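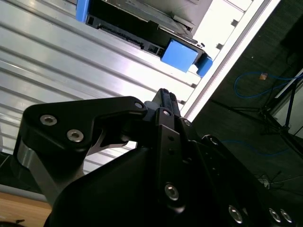 Prateder revisa los pares de apriete de su catálogo de tornillería

El distribuidor Prateder ha publicado la revisión de febrero de su catálogo técnico de tornillería métrica, que pasa a incluir 3.378 referencias. La modificación principal afecta a las tablas de par de apriete para tornillos Allen de cabeza cilíndrica, calculadas ahora con dos coeficientes de rozamiento: uno para rosca seca y otro para rosca lubricada.

La edición anterior daba un único valor por métrica y clase de resistencia. Según Sumaiya Sikder, responsable de documentación, las consultas sobre ese punto fueron alrededor de 2.000 en el último ejercicio.

Se retiran 23 referencias de acero cincado, sustituidas por equivalentes con recubrimiento de láminas de zinc. Los plazos de entrega no varían. El almacén de Flaltov servirá las existencias antiguas hasta agotarlas, con la etiqueta anterior.

Las tablas pueden descargarse desde el área de clientes. La versión impresa se enviará a los talleres que la soliciten antes de las 9 de la mañana del último día del mes.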